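The Trillanden Packable Apron (Black)

Okay, I have been promising to write up this apron properly since March, and a bunch of you have emailed, so let's do it! The Trillanden is the black cloth apron we sell more of than anything else in the shop, and it's also the one I wear myself, pretty much every working day.

It started with Erick Simiyu, who cuts and sews for us at the Mutiso workroom. I'd asked him for something that would fold up small enough to live in a coat pocket and still cover you from chest to knee. His first try was lovely but the ties were way too short (I could barely get a bow out of them), so he went long on the second one and we've kept it that way. You can wrap them around and tie in front, or let them hang if you're only wearing the bib for a quick job.

The fabric is a midweight cotton twill, 310 grams, washed once before it's cut so it doesn't shrink on you. It comes a little stiff. Give it 3 or 4 trips through the laundry and it relaxes a lot, and after that it'll bunch up into pretty much nothing when you stuff it in a bag. 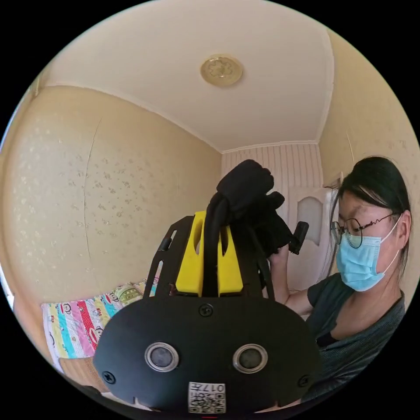
I don't iron mine. I know some of you do, and you'll get a nice crisp front if you catch it while it's still damp, medium heat, no steam on the stitching. I just shake it out and hang it on the back of the door. Wash it cold with other dark stuff. The black does fade some over time, more of a charcoal by the end of the first year, and I like it better that way, but if you don't, keep it out of the dryer and dry it inside out.

Sizing is easy because there's only one. The neck strap adjusts with a slider, and I've had it on my niece (she's 12) and on my very tall brother-in-law. He said it was short on him, fair enough. If you're over six foot three or so I'd go for the Werier instead, same cloth, longer skirt, and it has the split in the middle so you can sit down in it.

One pocket, on the right hip. People ask for a chest pocket all the time and I keep saying no, sorry! Pens fall out of it every time you bend over a table.

We had 432 of these in the last run and the next batch is being cut now, so if the button says backorder, go ahead and order and I'll send yours out as soon as they land. Returns are fine as long as it hasn't been washed.

Filed under: Aprons & Workwear / Black / One Size

You might also like
Werier Split-Leg Apron, Long
Moma Half Apron with Towel Loop
Trillanden Replacement Neck Strap
Mutiso Drawstring Bag, Small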